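Bench gallery, Stiltent workshop

Parts and small devices laid out for the April inventory. Surfaces were wiped down first and labels left as found. Photos are sorted by bench – shelf stock has its own page.

Bench 4, black work surface. White square device with rounded corners, dark panel printed with thin concentric rings. Round gray buttons on the housing.

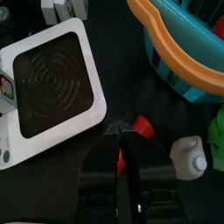 Small items stay with the device they were stored beside until the list is signed off. Corrections to Rosaura Marulanda, quoting sheet 305.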